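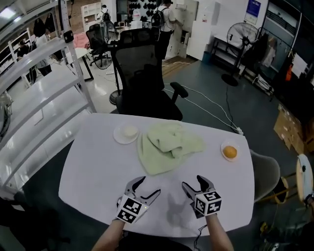

I've spent most of March collecting examples of cloth folding, and I'm better at it than I was, though still not quick. The job is to do a small household task by hand, over and over, so that the learning system has something to copy. We work with a gripper in each hand, and the marker cubes on them are how the software knows where each one is. The green towel goes in the middle of the table with a small saucer either side, and the saucers are meant to stay put while the towel gets folded. My sleeves catch them more often than I'd like.

A good session at Proltholm gives me 34 usable examples. Maite Rivas goes through them afterwards and throws out any where I've paused too long or moved a hand out of view. At first I argued about the pauses – I was only thinking – but the system would learn the pause as well, so out they go.

The crumpling matters as much as the folding. If I drop the towel the same way every time, the examples all come out alike and Maite sends me a note. I now turn it over and drop it from a different height for each go.
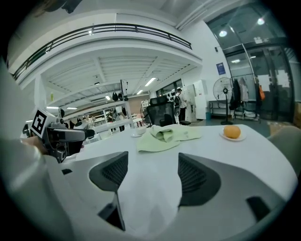

Towel waiting in its heap, seen from one of the grippers.

Next we swap the towel for two smaller cloths, which I'm told is harder. I've asked for a lower table as well, as my shoulders ache after 4 hours of this. No answer on that yet.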